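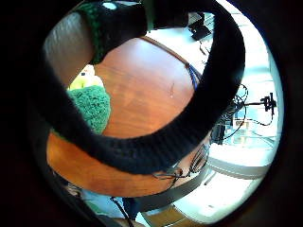 A black knit glove over a round wooden table, with a fuzzy green object on the left.

SINHAM, 21st March. Household robots can clear a bare table well enough, but they still have trouble with anything soft, according to test results released by Casivness, a small firm that tries out home machines for retailers.

The firm ran its newest trial on the Vakoletti, a two-armed machine on wheels made by Rawat. It was given 13 chores, including picking up toys, folding a hand towel, wiping a tabletop and loading cups onto a rack. Over 209 attempts, it finished the job without help 73 times.

Hard objects with a regular shape gave the best results. Cups and boxes were usually picked up on the first try and put down where they belonged. Stuffed toys were a different matter. The machine often closed its fingers on a tuft of plush, lifted the toy an inch or two and dropped it again.

"A person knows how far a soft thing will squash before touching it," said Braulio Arriaga, who ran the tests. "The machine finds out when it squeezes, and by then it may have pushed the toy off the table."
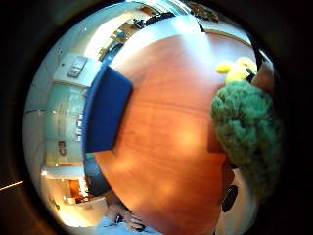

Shiny surfaces were the other sore point. Glare on varnished wood was sometimes taken for a spill, and the Vakoletti went back to wipe the same spot several times. On a matte tabletop under the same lights it wiped once and moved on. Flat things lying on the table, such as mats and cloths, were hard to get a grip on, and the machine tended to slide them to the edge before it could lift them.

Speed remains a problem as well. Clearing a table of toys took the Vakoletti 8 minutes on its best run. Arriaga said his own daughter does it in less than one when she is told to, and that most buyers would give up watching long before the machine was done.

The picture is a little better on the shop floor. Casivness has also tried the Vakoletti in the back room of a housewares store, where it moved boxed goods from a cart to a shelf. The boxes were all one size and the shelf did not change from day to day. Store staff still had to straighten the rows and pick up what fell.

Rawat said it had seen the results and was working on a softer fingertip and a change to the way the machine reads reflections. It did not give a price for the Vakoletti or say when it would go on sale.

Casivness plans to repeat the full set of chores in June with the new fingertips. Laundry will be added to the list, starting with socks.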